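Stinudbridge Wall Assemblies Group
Minutes, 2022-12-22, back table at the office

Present: me (taking notes again), Shazia Pirzada, Tín Đặng, Marisol, Greg, Old Pete and Young Pete. Joined by phone for the middle part: Dana from the Vũ house job. Sorry in advance if I've put words in anyone's mouth. Send me fixes and I'll change the copy on the site.

We started ten minutes late and the September minutes were approved with one correction. I'd written "vapor barrier" where Tín said "vapor retarder," and he would like it known that he has never in his life recommended a barrier on a lime wall. Noted, Tín! 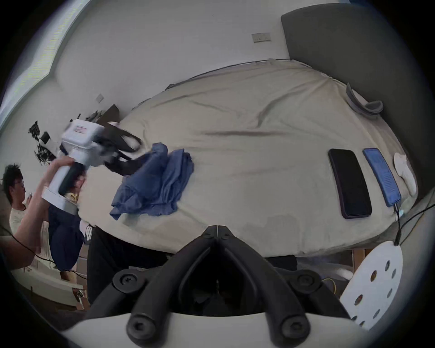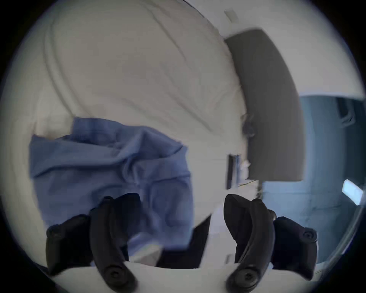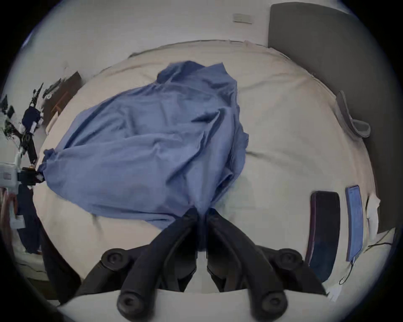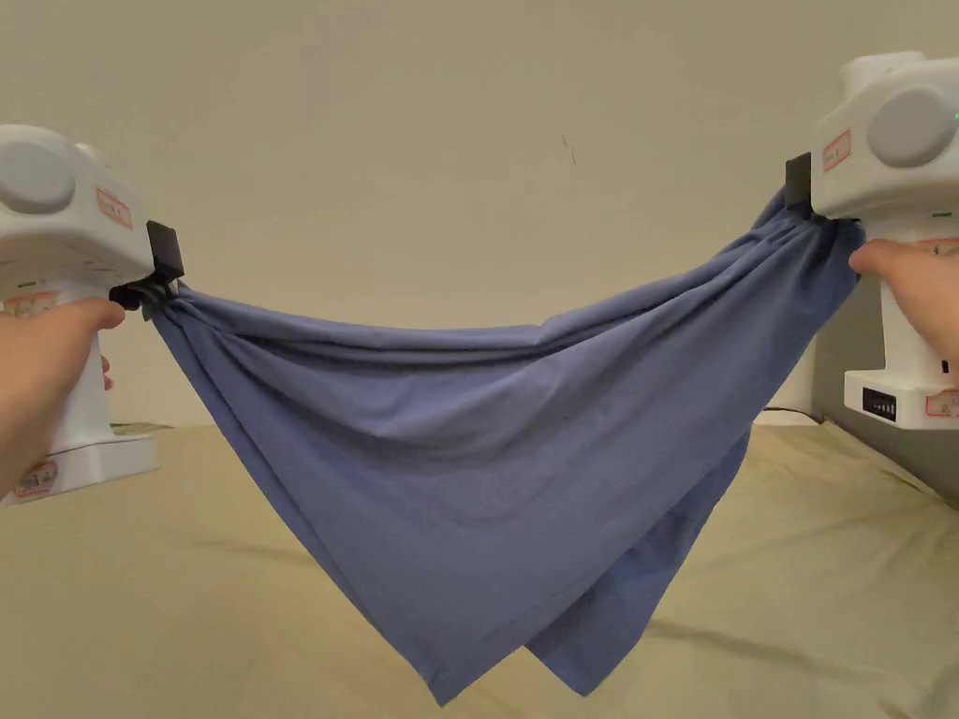 1. Clay plaster on the Vũ house

This took up most of the evening, so it gets most of the page. For anyone who missed September: 1,311 square feet of interior wall, all of it getting a clay base coat and a finish coat, over a mix of old wood lath and new reed mat. The base coat is Grondar, the bagged one with chopped straw already in it. Finish is still undecided, see below.

Dana called in from her truck. The base coat is on in the two bedrooms and the hallway, and the hallway looks great. The north bedroom has cracks. She described them as a loose map pattern, wider toward the window, mostly hairline but a few you could get a fingernail into. They showed up on the second day.

Shazia asked what the substrate was at the window end. Reed mat. And on the hallway? Lath. So that got everybody going. Old Pete thinks the mat wasn't stapled tight enough and is flexing under the weight. Greg thinks the coat went on too thick in one pass, and Dana admitted it was closer to an inch at the window, where they were trying to fill out a dip in the framing. Marisol wanted to know about heat. There was a propane heater in there the first night, pointed more or less at that wall, which I think we all quietly decided was at least half the answer (Old Pete is holding out for the staples).

What we told Dana:
- Leave it alone until it's fully dry. No patching this week, please, however much it bugs you.
- Heater goes in the hallway with the door open and a fan on low. Crack a window at the far end.
- Tap along the cracked area once it's dry. If it sounds hollow, it has come off the mat and has to be cut out back to sound plaster. If it sounds solid, dampen, fill with the same mix screened fine, and press it in with a wood float.
- At the deep spot, build out in two coats with mesh in between. Scratch the first one well.

She's going to send moisture meter readings. Tín reminded her that a pin meter set up for wood gives you a number on clay but the number doesn't mean what the dial says. Use it to compare one spot with another and don't write it down as a percentage. I have done exactly that in a report, so I kept my head down.

2. Finish coat and the Flurkora samples

Shazia brought four sample boards with the Flurkora limewash over Grondar base. She'd let two of them cure in her mudroom and two in a closet. The mudroom pair dusts off on your sleeve. The closet pair hardly at all. Same bucket, same brush, same afternoon.

Long conversation here that I didn't manage to keep up with. The short form is that lime needs some moisture hanging around while it cures, and the mudroom is drafty and was probably drying it too fast. Marisol still isn't happy with limewash over raw clay at all. She's seen it let go in sheets on a job out past the quarry, and she'd like to see a casein primer in between or else skip lime completely and do a clay paint. Shazia agrees on the primer and disagrees on skipping the lime. Young Pete asked if you could just leave the base coat bare. You can! It's brown and it sheds a bit of sand when you lean on it, and I'd live with that happily, but it isn't my house.

Agreed: Shazia makes up four more boards, two primed and two not, all cured in the closet. We do the tape test and the sleeve test in the new year. Dana will hold off ordering finish until then. She says the owners aren't in a rush, and the bedrooms are the only rooms they want to sleep in before spring.

Cost came up. Greg had worked out materials for primer plus two coats of limewash on the whole interior and got $923. Marisol thought that was low. Greg says he used the bulk bucket price and no waste. We asked him to put some waste in.

3. Rain on the west wall

Tín's item. The west gable at the Stinudbridge workshop has now had two winters of exterior lime render with no overhang to speak of, and the bottom two feet is going soft. He rubbed a spoon across it and it came away like damp cake. Everything higher up is fine. The splashback off the gravel strip seems to be the main thing, along with the downspout that dumps right at the corner.

Old Pete wants to hang boards over the lower part on battens and be done with it. Tín doesn't love hiding it and would rather extend the downspout, dig the gravel back and re-render the soft band in spring with a hot lime mix. I asked if we could do Tín's version and then Pete's if it fails, and got two grumpy yeses, so that's the plan.

Nothing gets re-rendered until the nights are reliably above freezing. I'm putting that on its own line:

No lime outdoors until the frosts are done.

The downspout can be done right now and Young Pete has said he'll do it. He needs an elbow and a length of pipe, and there might be both behind the saw.

4. Humidity logger

We've had a logger in the north wall of the workshop and nobody had downloaded it for ages, so I did. The highest relative humidity reading at the sheathing was 92 percent, in one wet stretch, and it dropped back once the sun came around. Tín isn't worried by a short peak. He'd be worried by weeks of it, with warm temperatures along with it. Marisol asked what the wood was doing during that same stretch and I had to say I don't know, the wood probe quit. The battery had leaked all over the contacts. I've cleaned them with vinegar and we'll see.

Greg suggests a second logger on the south side for comparison. No objections. He has one at home that he'll bring if he can find the cable.

5. Sand

Short one. The pit has changed what it sells as plaster sand and the new stuff is much finer. Old Pete put some in a jar with water and shook it, and there's a visible layer of silt on top. We don't want silt in the lime mixes. For clay it matters less, but you'd have to adjust the amount, so please make a test patch before you trust an old recipe. Shazia will call the other yard, the one that never picks up.

Anyone who still has the old sand in buckets, hang on to it for finish work.

6. Spring open day

We talked about whether to run the hands-on day again. Everyone would like to, nobody wants it on a holiday weekend. Cap it at 20 people this time. Last time there were too many hands and not enough hawks, and the lime bucket got left open in the sun. Marisol wants goggles on everyone who goes near lime and won't budge on it, and she's right. I'll draft the sign-up page. Clay in the morning, lime after lunch, and a straw-clay tamping corner for kids if Greg will run it (he went pink and said he would).

Young Pete asked for a talk on air sealing around outlet boxes in plastered walls. Tín will do fifteen minutes. We all know it'll be forty.

7. Odds and ends

The long straightedge is missing. If it's in your van, bring it back, no questions.

Marisol has lath left over from a ceiling, free, nails still in it.

The book on straw panel details has been with Greg since the summer. Shazia is next on the list and then me.

I asked if anyone minds moving the meetings half an hour earlier. Old Pete minds. We're staying where we are.

To do

Dana: dry out the north bedroom, tap test, send readings
Shazia: four new boards, call the other sand yard
Greg: redo the finish cost with waste, bring logger, bring book
Tín: price hot lime for the west wall, outlet box talk
Young Pete: downspout
Old Pete: look at the staples next time he's over at the Vũ house, and report back without gloating
Me: wood probe, sign-up page, these minutes

We wrapped up when the cookies ran out. Next meeting in January, same table, date to follow once Dana knows her schedule.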